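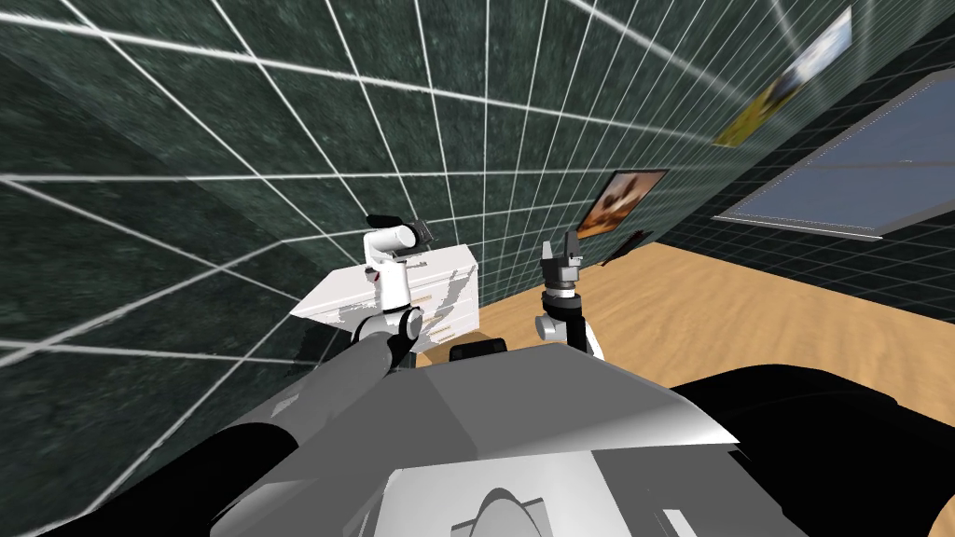 **Sirkness pauses two-arm Zeman update after joint limit fault**

23/08/2022 — Sirkness has stopped the rollout of software update 54 for its Zeman two-arm robot. A fault in the update can let the arms move past their set limits when they are raised together. No one has been hurt. Four customer units had the update installed, and all four have been switched back to the previous version.

The fault was found during simulation runs of household tasks. In those runs the robot works in a modeled room with furniture, including a chest of drawers, and has to bring both grippers up from its sides before it reaches for anything. The test set has 2186 runs. In 181 of them, one or both upper arm joints kept turning after the stop command was sent.

"The stop signal went out on time. The joint controller was still reading the limit from the old table, so it carried on to the wrong angle," said Awuor Ondieki, who leads motion software at Sirkness. "The overshoot was small in most runs. In a few it was enough to put a gripper into the furniture."

The company said the fault appears only when both arms are lifted at the same time and the torso is leaning. Single-arm tasks are not affected. The emergency stop button cuts motor power directly and does not depend on the software involved.

Update 54 had passed the standard bench check before it was sent out. That check moves one arm at a time with the torso upright. The full simulation set was still running when the first units were updated, and Sirkness said this should not have happened. From now on, no update will be released until the full set has finished and the results have been signed off by the safety group.

"We sent it early and that was our mistake," said Amos Benavides, head of product safety. "The customers were told the same day we confirmed the fault."

**What owners should do**

Owners should check the version number on the settings screen. If it shows 54, the robot should be powered off and left off, and the owner should call Sirkness support. Units on any earlier version can stay in use. Automatic updates have been turned off for all Zeman robots and do not need to be changed by the owner.

A corrected update is being tested. Trinditz, which supplies the joint controllers, is reviewing how the limit tables are loaded at startup — its findings will be shared with customers in writing. Sirkness has not set a release date.

**About Sirkness**

Sirkness builds two-arm robots for research labs and care facilities.

Press contact: Beatrice Rotich, Sirkness communications office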